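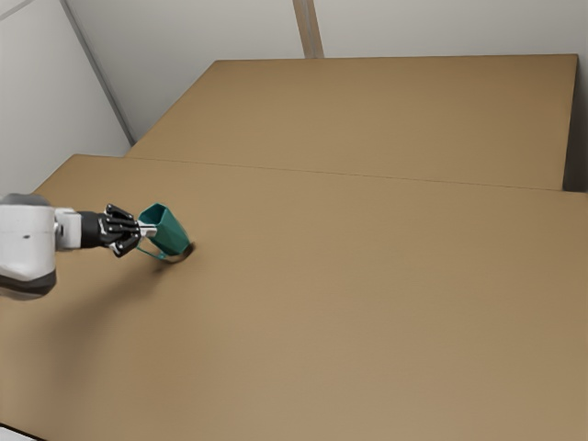
A black multi-fingered hand at the end of a white robot arm, simulated.

Product Review: Davitz Message Queue, Version 4

Davitz is a message broker intended for organizations that run several applications and need them to exchange work items in a dependable order. The Information Systems Office evaluated version 4 as a possible replacement for Jelletti, the broker that has served the records and billing applications for some years. This review sets out the findings of that evaluation, which ended in February.

Installation

The software is supplied as a single package with a separate command-line tool. Installation on a clean server was completed without assistance from the vendor. The default configuration file is short and well commented. Reviewers noted, however, that the listener accepts connections from any address until the administrator changes the setting. Offices that install Davitz on a shared network should edit this value before starting the service for the first time.

Message handling

Queues are created either on first use or in advance by an administrator. The second method is recommended for production, as a misspelled queue name will otherwise produce a new queue with no readers attached. Messages may be held in memory or written to disk. With disk storage enabled, the test server accepted 225 messages per second from the billing application, compared with 71 per second under Jelletti on the same hardware. The test used the office's own message format, and other workloads will give different results.

Restart behavior was satisfactory. The service was stopped during a load run and started again with 303 messages waiting. All of them were present afterward and were delivered in their original order. Messages held only in memory are lost when the service stops, and the manual states this clearly.

Failed messages are moved to a holding queue after a set number of attempts. The reason for each failure is stored with the message, and staff on the support desk found the wording easy to follow. Returning a message to its original queue must be done one at a time from the console. A bulk option exists in the command-line tool but is mentioned only in the release notes.

Administration

The web console shows queue depth, connected clients, and memory use. It does not keep history. Offices that require trend reports will need a separate monitoring product; the evaluation used Cikel, which read the Davitz status page after minor changes to its settings. User accounts are limited to two roles, administrator and reader. A third role, permitting support staff to retry messages without changing the configuration, would be welcome.

Client libraries

The Java and Python libraries are complete and come with working samples. The library for the Choi scripting environment lacks support for message priority and does not reconnect after a network interruption. Applications written in Choi should remain on Jelletti until a corrected library is released.

Recommendation

Davitz is approved for new projects using the Java or Python library. Existing billing queues may be moved once the support desk has been trained on the holding queue. Requests for a test account should be sent to the Information Systems Office with the name of the application and the expected message volume.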